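Kitchen Table & Desk Tips | Gadgets We Doubt
Print this page | E-mail to a friend

Before you rent a robot to pack the school bag

Javura offers its two-armed table unit by the month, for $200, with the promise that it will "take over the morning bag." I'd keep my money a while longer. Ask for a trial with your own stuff, and bring the awkward things: a floppy paperback, capped markers, a glue stick, a bag that won't stay open.
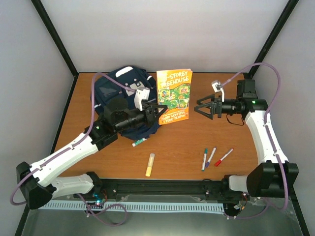
Javura table unit with a navy backpack, a Treehouse paperback, markers and a glue stick.

Tips if you go ahead:

Measure first. The arms fix to a rail along the front edge, and the cables need room to swing.

Time it against a child. Yanling Guo, who wrote in from May's reader trial, gave up at 20 minutes. Her son needs 2.

Ask who pays for a crushed book. The contract I was sent doesn't say, and the deposit is $1,000.

Put small items in a zip pouch. It's one thing to pick up in place of five, and it works just as well without a robot.

Gindov sells a plain hook and bin set for the hallway. I'd try that first.

Last updated: 9th February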